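Valov forum > Cells and Maintenance > Grippers and tooling

Thread: Wrist camera view and finger pad alignment, timber pick cell (simulated twin vs real)

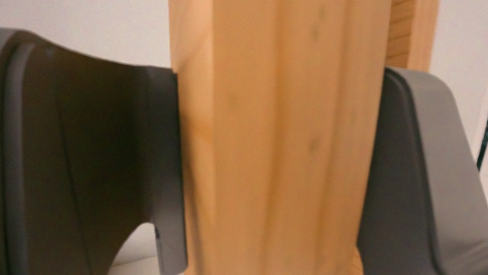
1. Setup and the problem

posted by offset_kerf

Render from the wrist camera in our cell model, fingers either side of the upright. I would like opinions on the pad alignment procedure before I write it into the maintenance sheet.

The cell is a single six-axis arm with a two-finger parallel gripper, picking and placing softwood uprights for small frame assemblies. It sits at the Veltley site. The controller runs Hevimeo cell software, and the twin is built in the same package. The camera is bolted to the gripper body and looks along the fingers, so both fingers are always in view and one always looks much larger than the other.

Current routine, done every January and after any crash:

Jog to the service position, drives off, air isolated and locked.
Remove both pads, clean the seats, inspect the screws.
Fit new pads, torque to the figure on the drawing.
Drives on, close on the 45 mm gauge block at reduced force.
Compare the wrist camera image with the stored reference.
Run the empty cycle, then the first piece at reduced speed.

The trouble is the comparison step. The cell has stopped on a grip width fault 4 times since the last pad change. Each time the camera image matched the reference within tolerance, and each time the gauge block read correctly. The work itself measures to size. I suspect the pads are not closing parallel and that the comparison is too coarse to show it.

Cycle counter at the pad change was 956. It now reads 2,198.

2. Replies

posted by dowel_and_shim

What is the stored reference? If it is a render from the twin, you are comparing a worn gripper with the nominal model, through a nominal lens. If it is a real image taken after a known good pad change, that is a different test.

Also, which fault code? Grip width high and grip width low have different causes.

posted by offset_kerf

Reference is a render. Fault is width high on all of them, meaning the fingers stopped before they reached the taught width.

posted by tarn_mech

Width high with a correct gauge block says to me that the pads meet the work at an angle. A hard block with square faces will pull slightly skewed pads into line if there is any play in the finger seats. Softwood at reduced force may not. Check the play first. Drives off, air off, dial gauge on the pad tip, push by hand in both directions and write down the total movement. Do the left and right fingers separately.

I would not touch the camera routine until that is done.

posted by quillback

Disagree with the order. The camera check is free and the gauge check means opening the cell. He already has the images. Overlay the last good one and the most recent one at the same joint position and look at the edge between the pad and the narrow face of the wood. In the render above the left pad's right edge lies straight against it. If the real image shows a wedge of light there, the pad is skewed and you know which finger to take apart.

posted by tarn_mech

At that distance the picture is soft. The render is soft as well, look at the grain. You will not see a skew of a few hundredths in that, and a few hundredths at the pad is enough to trip the width check if the tolerance is tight. You will see what you expect to see.

posted by quillback

Nobody said hundredths. A pad fitted over a chip in the seat will be out by far more than that.

posted by dowel_and_shim

Both of you are assuming the camera has not moved. After a crash the bracket is the first thing to shift. On ours the bracket has a slotted hole at one side and no dowel, so it can rotate and still feel tight. If the comparison is staying in the routine, check the camera against something on the gripper body before comparing anything at the pads. The seam line across the dark part of the left finger would do, provided the real finger has it in the same place as the model.

posted by offset_kerf

It does. The finger model came from the manufacturing file. The bracket here is dowelled on one side, slotted on the other. I will add the seam check ahead of the pad comparison.

posted by saengthong_user

We run a similar gripper with the Saengthong finger set. Two notes.

First, the pad screws. If yours are the short ones, they bottom in the hole before they clamp the pad when the seat has been dressed down more than once. The torque wrench clicks and the pad is still loose. Measure the hole depth and the screw length. We found this on the right finger only, as that seat had been dressed by hand after a collision.

Second, dust. Fine dust gets between the pad and the seat from the lower edge and builds up there. It does not show from the camera side at all.

posted by tarn_mech

The screw point is a good one and goes with checking the play. Loose pad, correct torque reading, block pulls it square.

posted by bench_nine

Question from someone who looks after the program and not the gripper: has the approach changed? In your render there is another wooden part behind the one being gripped, running down behind the right finger. If the right finger touches that on the way in, the gripper will stall early and report width high, with nothing wrong with the pads. The gauge block would never show it, because there is nothing behind the gauge block.

posted by offset_kerf

The approach was re-taught in the twin when the frame layout changed. Clearance between the right finger and the rear part is shown as positive in the model.

posted by bench_nine

Positive by how much, and with the real pad thickness or the nominal one?

posted by offset_kerf

Nominal. The replacement pads are thicker than the originals. I had not carried that into the model.

posted by quillback

Then update the model before taking anything apart.

posted by tarn_mech

Still do the play check. Thicker pads explain a clash only if the clearance was small to begin with, and he has not given that figure. If I had a cell stopping on a fault I would want the mechanical side proved first. You can have a perfect model and a loose pad.

posted by dowel_and_shim

Thicker pads also move the taught width if the width is taken from motor position. Was the gripper re-zeroed after the change? Fingers closed, no part, set zero. It is not in your list.

posted by offset_kerf

It is in the controller manual but not in the sheet. The log shows a zero was done. It was done before the final torque, with the screws finger tight.

posted by dowel_and_shim

Then do it again with the screws torqued. That order belongs in the sheet.

3. Results

posted by offset_kerf

Checked at the afternoon stop, from 14:30. Findings:

Left finger: no measurable play at the pad tip. Seat clean.

Right finger: play at the tip in the closing direction. Both pad screws gave the correct torque reading. Removed them and found the pad free on the seat. Screw length is correct to the drawing, hole depth is under. There was packed dust in the bottom of one hole and a thin layer along the lower edge of the seat.

Holes cleaned out with a bottoming tap and vacuum. Depth now to drawing. Seat cleaned with a brass brush and solvent, left to dry. Pad refitted, play check repeated, no measurable movement.

Gripper re-zeroed after final torque. The zero moved compared with the old value.

Twin updated with the true pad thickness. Clearance at the rear part is still positive but is less than I would like, so I have shifted the approach point away from it and rotated the wrist slightly. The retract path is the same path reversed.

posted by quillback

Did you overlay the images?

posted by offset_kerf

Yes, before stripping it. Could not see the skew on the right finger. The side of that finger facing the wood is visible, but the contact itself is at the edge of the part, and I could not separate it from shadow.

posted by tarn_mech

As expected.

posted by quillback

Fair for this fault. I would keep the overlay for the bracket check, it costs nothing.

posted by bench_nine

Rotating the wrist will have changed the camera view at the grip position. Your stored reference is out of date.

posted by offset_kerf

Agreed. New reference to be a real image, taken with the gauge block, and the render kept only for the path check. Revised order for the sheet:

Isolate and lock drives and air.
Remove pads. Clean seats and screw holes, check hole depth.
Fit pads, torque, dial gauge check on each finger separately.
Drives on, re-zero with fingers closed and no part.
Close on the 45 mm block, record the width.
Check the camera against the seam line, then compare with the real reference.
Enter pad thickness in the twin and run the clearance check.
Empty cycle, first piece at reduced speed.

posted by saengthong_user

I would put the pad thickness in the twin before drives on. If the clearance fails you do not want to find out after the rest is done.

posted by tarn_mech

Seconded. Also give the play check a pass figure. "No measurable movement" depends on whose gauge it is.

posted by offset_kerf

Moved the twin step up. Pass figure to follow once I have readings from a second gripper. Cell is back on automatic and the counter was left running from 2,198, pad change noted against it.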